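Small Parts and Fasteners - Handout 4
Werkska evening course, Ezzat room

Covers what we rushed through at the end of last time. Bring this sheet back Saturday, we'll need the sorting part again.

1. Why bother sorting

Most of the time lost on a small repair goes to hunting for the right nut. A box with dividers fixes this only if you put things back the same way each time. Pick a system, write it on the lid, stick to it.

Two ways people sort:
by size first, then finish
by finish first, then size

We use size first. Finish you can see across the room, size you can't. M5 and M6 look the same to tired eyes.

2. Finish

Stainless - bright silver, fine outdoors and in damp rooms. Softer than people expect. Can gall (threads seize up) if you run it on fast and dry.

Black oxide - dark, thin coating, not much rust protection unless it's kept oiled. Good indoors, looks neat on tools and fixtures.

Zinc - not covered tonight, see handout 5.

Don't mix stainless and plain steel on anything that lives outside. The steel one goes first. Had a long discusion about this with the June group, the answer is still no.

3. Sorting a mixed pile

Tip out a small amount only. A handful, never the whole jar. Hard flat surface, good light from one side so the threads show.

Spread the nuts flat so you can look down through the holes. Pull silver and black apart first (quick), then check size inside each color. Smaller ones hide in a group, so try every nut on a test bolt, even the obvious ones. Anything that binds in the first turn goes in the reject cup.

Keep the divided box right behind the pile, short reach.
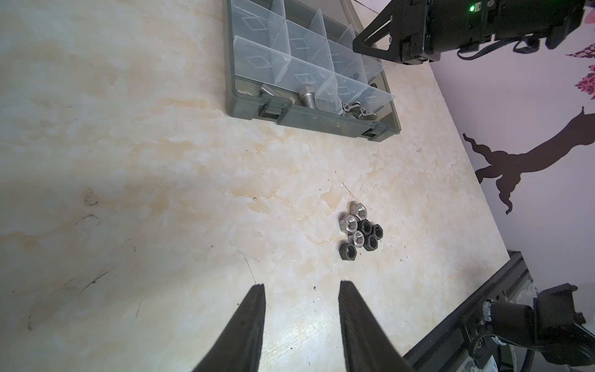
4. Filling the box

One size per compartment. Same size, two finishes - use neighboring compartments, stainless on the left.
Don't fill past the top of the dividers, they'll migrate when you close the lid.
Leave one empty for strays. You will have strays.
Label before filling, not after.

5. Practice for Saturday

Take one bag from the Juno drawer, 30 pieces in each. Sort, test, box. Write down the rejects and what was wrong with them: bad thread, rounded corners, wrong pitch.

Pitch gauges are in the Boltunari case, only 3 of them so share. Please put them back in teh case when done and not in your apron.

Still to do: washers, lock nuts, reading the size off a bolt head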